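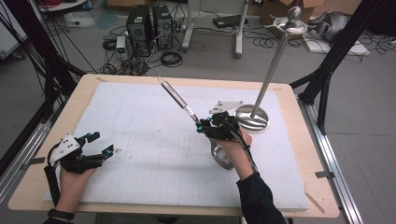
Left hand on the board, right hand on the handle.

I have wanted to go to the open day at Morkero Mill for years, and every June something gets in the way. One year it was a wedding, another year it was my back, and last year I got the weekend wrong and drove all the way to Closisside to find the gate shut and a goat looking at me. So when my friend Laiba Butt called and said she had two passes and a full tank of gas, I put my good walking shoes by the door that same night.

We left at six in the morning, much earlier than we needed to, but Laiba likes to be first in any line and I like to stop for coffee. The road into Closisside follows the creek for the last few miles, and you smell the mill before you see it (toasted and a little sweet, like the bottom of a cereal box). Parking was in the hayfield. Wear shoes you don't love.

For anyone who hasn't come across them, Morkero grinds wheat, rye and a bit of corn, all on stone, and sells most of it to bakeries. They also sell small bags to people like me, who buy far too many and then have to find room in the freezer. I've been using their whole wheat in my pizza dough since last fall. It drinks up more water than the supermarket kind and makes a crust with real flavor, and my husband, who doesn't notice much about flour, noticed.

The first tour went in at nine. Haris Bhutto took our group around. He has run the milling floor for a good long while and he talks about grain the way my uncle used to talk about horses. He started us up at the top, where the grain comes in and gets cleaned. It goes through a set of shaking screens, and he let us run our hands through what came off them: little stones, bits of straw, a few shriveled kernels, and one very small snail shell that a boy in our group asked if he could keep. He could.

Then down a flight of steep stairs (hold the rail!) to the stones themselves. I had imagined something huge and slow and creaky. They are big, but they turn faster than I thought, and the noise is a steady hum that you feel in your knees. On a good day they grind 2000 pounds of flour, and Haris said he can tell by the sound when the gap between the stones needs adjusting. He had us hold out our palms under the chute. The flour came out just barely warm. If it ever comes out hot, he told us, he stops everything, and someone gets a talking-to, usually himself.

I asked him my question, the one I'd been saving up, about why my whole wheat dough tears when I stretch it for pizza. He asked how long I let it rest. I said an hour. He made a face. It was a kind face, but it was a face. His advice was to mix the flour and water the night before, with nothing else in it, cover it, and leave it alone until morning, and then add the yeast and salt. I've tried it twice since and I will get to that.

After the mill floor we were let loose in the yard, where the stalls were. This is the part Laiba had really come for. The bakery stall had a loaf called the Gukitz, a dark rye with caraway and a bit of molasses, shaped like a brick and about as heavy. The dough ferments for 36 hours and the oven only holds 33 loaves at a time, so there is always a wait. We waited. We talked to a couple behind us who had driven three hours and brought their own bread knife, wrapped up in a dish towel, so they could eat theirs right there in the hayfield. I thought that was a fine idea and I'm going to copy it.

The Gukitz is a bread you need to get to know. The first slice, still fresh, was a little gummy in the middle and I was slightly let down. By the next day it had settled, and by the third day, toasted, with cold butter and a few slices of radish, it was one of the best things I've eaten this year. The girl at the stall did tell us to wait a day. Neither of us listened.

Across from the bread was Takeda, a noodle stand run by a mother and her two grown sons, and they were using the mill's flour too. They make a thick wheat noodle, cut by hand, and serve it in a clear broth with scallions and a soft egg. It was only eleven in the morning and I had already eaten most of a cheese roll in the car, and I had a whole bowl anyway. Laiba had a bowl and then finished mine, whatever she tells you. The noodles were chewy and uneven and perfect. I asked if they sold the dough and they laughed and said no.

There was a bread class in the barn at noon, which you had to sign up for at the gate, and I'm glad we did it first thing, as the sheet was full when we walked by again. We made flatbreads. Mine came out the shape of Ohio. The teacher was patient and had a trick I liked very much, which was to oil the bowl and then use what's left on your fingers to oil the top of the dough, so you never dirty a brush. We cooked them on a hot steel plate outdoors and ate them with salt and a spoonful of white bean spread that had a lot of lemon in it. I should have asked for that recipe. If anybody reading this was there and wrote it down, please leave me a comment!

By early afternoon it had gotten crowded. Haris told us they'd had roughly 400 people through the gate, and he looked happy and also like he needed a chair. The line for the lemonade went all the way past the goats, and the little bags of cornmeal had sold out, which was a pity. If cornmeal is what you want, go to the shop before you do the tour. They'll hold your bags behind the counter with your name on them.

I came home with two bags of the whole wheat, one of rye, a jar of pickled onions from a table whose name I forgot to write down, and a Gukitz and a half (Laiba and I split the third one in the parking field, with our hands, and it did not split evenly).

Now, about the pizza dough. I did what Haris said. I stirred the flour and water together after supper, put a plate over the bowl and went to bed. In the morning I worked in the yeast and salt, with a little olive oil, and let it rise on the counter until it looked puffy. It stretched! It stretched right out to the corners of my old sheet pan without one tear. I topped it with thin zucchini, garlic and a handful of sharp cheese and baked it as hot as my oven goes. The second time I used a bit less water and liked the bottom better, crisper, with those dark freckles you want. I'll write the whole thing out properly once I've made it a few more times and measured instead of guessing.

A few practical things if you're thinking of going next June. Bring cash, since only the shop takes cards. Bring a cooler if you plan to buy butter, which comes from the farm next door and is very yellow and very soft by lunchtime. The stairs inside the mill are steep, but you can skip that floor and meet your group at the bottom, as one lady in ours did, and Haris came down early to show her the flour chute by herself. Dogs stay in the hayfield.

Laiba has already asked me to keep the weekend free, and this time I've written it on the kitchen calendar in pen.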